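Trisberg laundry room gets a towel-folding table

12/7/24
By the Trisberg newsletter desk

Folding night is back at the Trisberg community house, and what a turnout — 50 neighbors came by to help get 200 cleaning towels ready for the spring kitchen opening in March!

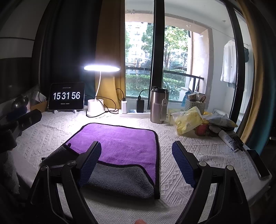 A purple and grey microfiber towel with a black border, partly folded over on the white tablecloth.

The two-sided towels go to the Nukside kitchen, where they'll dry dishes and wipe down counters. Another folding night is planned, and new hands are very welcome.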